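Skiseo Boards > Manipulation > Data Collection
Thread: How many demos before you stop and train? (PC teardown cell)

tolliver_k
Posted August 13, 2021

We're collecting teleoperated demonstrations for desktop computer disassembly. The long-term goal is a cell that can strip memory, cards and drives from office towers before they go to shredding. The recycler we work with is Wovon, and they send us towers by the pallet, so supply is not the problem. Operator time is.

So far we have 434 usable episodes, almost all of them memory removal and card removal. Each episode starts with the arm parked over the board and ends when the part is set down in the tray. We log joint positions, gripper width, wrist force and the camera streams. Anything where the operator hit the stop button gets thrown out.

My plan was to keep going to 1087, which is one episode for every slot on our collection sheet, and only then train. My coworker wants to train now. I'd like opinions from people who have done contact-heavy tasks before I commit operators through December.

Towers go on their side on the slatted platform, panel off, and we pull the CPU cooler by hand first. The tray fixture sits to the left of the case. 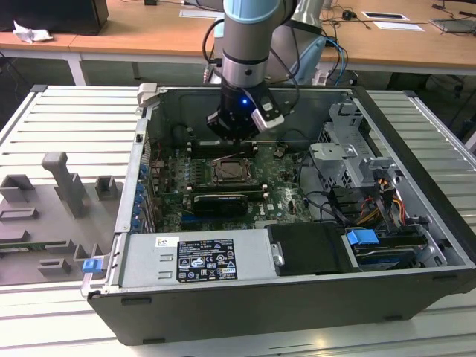
marrow77 wrote that 434 was already plenty for a first model, and that waiting for the full sheet was a good way to find out in December that the wrist force channel had been logging garbage since summer.

tolliver_k
We do check the force channel. There's a script that plots it after every session.

marrow77
A plot tells you it has numbers in it. Training tells you if the numbers are any use. On our connector job we had a time offset between the force data and the video. Every plot looked fine. The model closed the gripper late every time and we spent two weeks blaming the operators.

hexdriver
Agree with training early, but for a different reason. You said anything with a stop gets thrown out. How many is that?

tolliver_k
75 so far. Mostly the fingers caught a cable or a latch didn't release and the operator bailed.

hexdriver
Those are the ones I'd want to look at. If your kept episodes are all clean pulls, the policy never sees what to do when a latch sticks. Have the operators recover in place if it's safe — back off, line up again, finish the pull — and keep the whole thing as one episode. Tag it so you can filter later.

pls_recalibrate
I don't agree with keeping recoveries mixed in. We did that on Gidey (our small parts sorting project) and the policy learned to back off when it didn't need to. It would go down, touch, lift, touch again. The operators' hesitation was in the data and the model copied it. We ended up cutting the first part of every recovery episode and only keeping the correction.

hexdriver
That is filtering by tag, which is what I said.

pls_recalibrate
You said keep the whole thing as one episode. I'm saying record it that way if you like but don't train on the mistake.

hexdriver
Fine. Then we agree on the recording and differ on the training set. He can try both.

oskw
Different question. How many case models are you covering? If the sheet is 1087 slots and most of them are the same board in the same spot on the platform, you could collect forever and still have a narrow set.

tolliver_k
The sheet varies part, slot and operator. The case model is whatever came in that week. Position on the platform is fixed by a corner stop.

oskw
I'd take the corner stop off. Shift the case a little between episodes and turn it a few degrees. It costs the operator a few seconds. Our Trurkia site ran with a stop for the first round and the policy was useless the day somebody moved the table.

marrow77
Second this. Also vary where the loose power cables lie. If they always fall toward the drive bays, the model will never learn to go around them.

tolliver_k
The corner stop is there so we can replay trajectories for debugging. I could take it off for collection and put it back for replay. The cables I hadn't thought about.

grn_lantern_ops
Operator here, not an engineer. Please don't change five things at once. When our lead added random positions, recovery tags and a new part list in the same week, half of us were doing it one way and half the other. Write down what counts as a recovery and what counts as a restart before you ask for it.

tolliver_k
Fair. We have 2 operators on this right now and they already disagree on when to hit stop.

pls_recalibrate
Then sort that out first. It matters more than the count.

tolliver_k
OK. What I'm going to do is freeze the set as it is and train on memory removal only. While that runs, the corner stop comes off and I'll write a one-page rule for stop versus recover. Card removal stays on the old setup until the rule has been used for a while. The 75 stopped ones are still on disk, so I'll go through them and see if any are worth trimming.

hexdriver
Post the success rate even if it's bad.

marrow77
And check the time offset.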